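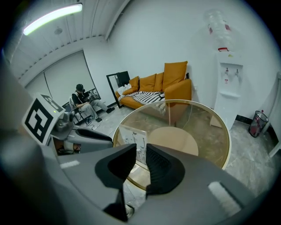

The policy that hated my living room

Filed under: Robots, Mostly | 4 comments

I have spent most of July learning that a robot can be very good at folding and very bad at being anywhere else. The folding policy we trained at Castden worked nicely on the Castden bench. Then we ran it in a room with a sofa in it, and it behaved like a man who has walked into the wrong wedding.

So the new experiment is about rooms. The idea (Napaporn Chuensuk's, and she will remind you) is that we had been spending our recording hours badly. Our old set had plenty of demonstrations from one place. The new one has the same total, spread thin: 56 rooms, hand-held grippers, no arm to haul up anybody's stairs. You pick up the grippers, you do the task, you move on. A striped blanket on an orange sofa is worth having, and so is a glass table, which I have come to regard as a personal enemy. Anything you can see the floor through makes a depth estimate go a bit philosophical.

We trained two policies with the same network and the same number of steps, and I changed nothing else, although I wanted to. Then we tried both in three rooms neither had seen. The old policy finished the fold when the room looked like a lab and mostly patted the cloth when it didn't. The new one was slightly worse on the home bench, a little slower everywhere, and finished far more often in the strange rooms. I would have liked a cleaner win. Slightly worse at home annoyed me for a week.

Where it still fails is the second grasp. The first corner goes fine, then the left gripper wanders across the right one's view and the policy seems to forget there was ever a cloth. Guangming Qin thinks we should mask the other gripper during training. I think we should record more of people getting in their own way, a thing I can supply in bulk.

Next up is the same comparison with half the rooms, to see where the benefit starts to sag. My bet is it holds until roughly a third. Napaporn has bet against me and she has a better record.

Comments

Brahim K.: Did you match lighting between the two sets? We got a lovely "more rooms" effect at Girnard once and most of it was windows.

Author: Not matched, no. One of the test rooms was run with the blinds down and the gap was smaller there, so you may be about to ruin my August.

Catríona Doherty: Mask the gripper. We did it and the second grasp stopped being a coin toss.

Rimantas: Still waiting for the one that folds fitted sheets.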